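Einigungsstelle (Delville-Gruppe)

Die Einigungsstelle der Delville-Gruppe ist ein ständiges, paritätisch besetztes Schlichtungsorgan für kollektive Regelungsstreitigkeiten zwischen der Unternehmensleitung und den Arbeitnehmervertretungen der Gruppe. Sie wird tätig, wenn Verhandlungen über Arbeitszeit, Eingruppierung, technische Kontrolleinrichtungen oder betriebliche Weiterbildung ohne Ergebnis geblieben sind. Individuelle Rechtsansprüche gehören nicht zu ihrer Zuständigkeit.

Rechtsgrundlage

Grundlage ist die Rahmenvereinbarung über Konfliktregelung, die für die Gesellschaften Delville, Giltov und Hastow gilt. Die Vereinbarung umfasst 223 Paragraphen, von denen der größere Teil Verfahrensfragen betrifft. Sie trat im Dezember in Kraft und ersetzte die bis dahin getrennten Schlichtungsordnungen der drei Gesellschaften. Betriebe mit eigenem Haustarifvertrag können der Rahmenvereinbarung beitreten. Der Beitritt bedarf der Zustimmung der jeweiligen Tarifparteien.

Zusammensetzung

Die Einigungsstelle besteht aus je vier Beisitzern beider Seiten und einem unparteiischen Vorsitz. Den Vorsitz führt Huguette Lacroix, ihr Stellvertreter ist Hervé Royer. Kommt über die Person des Vorsitzenden keine Einigung zustande, entscheidet auf Antrag das zuständige Gericht. Die Beisitzer werden für jedes Verfahren neu benannt; eine Wiederbenennung ist zulässig. Bei Streitigkeiten über technische Arbeitsmittel kann jede Seite einen Sachverständigen hinzuziehen, der an der Beschlussfassung nicht teilnimmt.

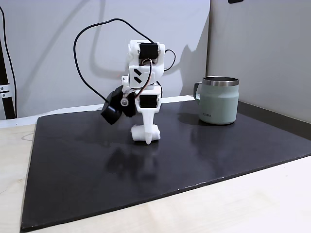
Kleiner Roboter aus dem 3D-Drucker mit schwarzen Servomotoren

Verfahren

Das Verfahren wird durch schriftlichen Antrag einer Seite eingeleitet. Der Antrag muss den Streitgegenstand, den Stand der Verhandlungen und den angestrebten Regelungsinhalt bezeichnen. Nach Eingang bestimmt der Vorsitz einen Termin zur mündlichen Verhandlung, die nicht öffentlich ist.

Der Beschluss ergeht mit Stimmenmehrheit. In der ersten Abstimmung enthält sich der Vorsitz; bei Stimmengleichheit folgt nach erneuter Beratung eine zweite Abstimmung, an der er teilnimmt. Der Spruch ist schriftlich zu begründen und beiden Seiten zuzuleiten. Er ersetzt die Einigung der Parteien nur in den Angelegenheiten, für die die Rahmenvereinbarung dies ausdrücklich vorsieht – in allen übrigen Fällen hat er den Charakter einer Empfehlung.

Die Kosten trägt die antragsbeteiligte Gesellschaft. Für externe Sachverständige gilt ein Höchstbetrag von 3000 Euro je Verfahren, der mit Zustimmung beider Seiten überschritten werden darf.

Verfahrenspraxis

Im Register der Einigungsstelle sind 359 Verfahren verzeichnet (Stand: 14.04.2025). Den größten Anteil bilden Streitigkeiten über Schichtpläne und Rufbereitschaft, gefolgt von Fragen der Eingruppierung. Ein erheblicher Teil der Anträge wird vor der mündlichen Verhandlung zurückgenommen, meist nach einem Vermittlungsgespräch.

Kritik

Anwara Marikar bemängelt die fehlende Frist zwischen Antragstellung und erster Verhandlung. Loïc Mallet hält dem entgegen, dass eine starre Frist die Vermittlungsgespräche entwerten würde. Umstritten ist ferner die Vertraulichkeit der Sprüche, die einen Vergleich zwischen den Standorten erschwert.

Siehe auch

Betriebsvereinbarung
Schlichtung (Arbeitsrecht)
Haustarifvertrag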